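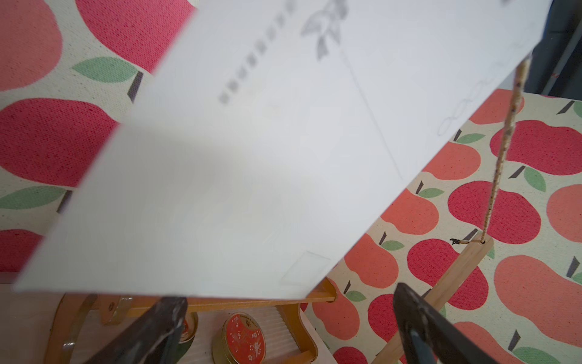

Gripper holding a sheet of pencil drawings by its lower edge, apple cloth behind.

Keeping gripper fingers fit for paper

Paper is my favorite test for a small arm! It slides, it creases, and it shows every smudge. The fingers get scuffed with use, and scuffs at the tip are the first place I look.

Wipe both fingers with a damp lint-free cloth every Monday, then let them dry before you power up. Pencil dust is sneaky stuff — it makes the pads slick long before you see it.

Check the 2 mounting screws on each finger, so 4 in all. Snug is plenty. (I stripped one on my old Betness arm and spent a whole evening drilling it out.)

Next, close the fingers on a scrap sheet and tug gently. If it slips, raise the grip setting a notch at a time. Mine is happiest at 28 on the Vuldale controller, and at almost 40 it leaves dents.

Re-zero the wrist camera after any finger swap. It takes no time and saves so many missed grabs!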